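Course notes, unit 5: Hand-held grippers for teaching cloth tasks
Reviewed kit: Fernex pair, supplied by Dakow
Notes by Mansa Sulemana

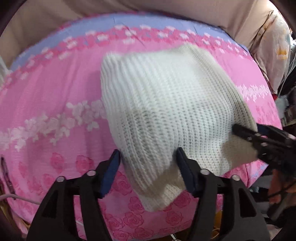
In the previous unit we compared kits for rigid parts. Today we look at the Fernex pair, which the department has had on loan since September, and we ask if it is worth buying for the cloth module. Please read the notes before the lab, we will not repeat them there.

1. What is in the kit

Two hand-held grippers, one cable set, one case, and a license for the Brudaris recording software. The price from Dakow is 245 per gripper, without tax. Spare finger pads are sold in packs of 4. I recommend to order one pack with the kit, as delivery of pads took over two weeks for us.

2. Why we test on knitwear

A flat towel is too kind to a gripper. A ribbed sweater is thick in one place and thin in another, it stretches when both hands pull, and it sags between the two holding points. The person has to decide where to pinch and how far to pull. These decisions are what we want to record, so the garment must be a little difficult.

3. Good points

The pads hold a thick fold well and do not mark the wool. The fingers close evenly, also when the fold is not in the center. After one lesson most students could pick up a hem with one tool and take the side of the garment with the other.

4. Weak points

The body is wide. When the two tools come near each other, the struts touch, and folding a sleeve becomes slow. The cables pull on the wrist if you turn too much. Thin fabric, for example a shirt collar, slips out more often than I would like.

5. Comparison with Ayaaba

The Ayaaba tool is narrower and better for collars, but its pads are hard and it drops heavy knits. Kiran Chaturvedi has tested both in his group and prefers Ayaaba for shirts, Fernex for all the rest. I agree with him on the knits. On trousers I am not yet sure.

For the lab: work in pairs and bring one knitted garment each. Check the screws on the linkages before you start. Write half a page on where you pinched the garment first and if you would choose the same place again. Hand it in at the next class.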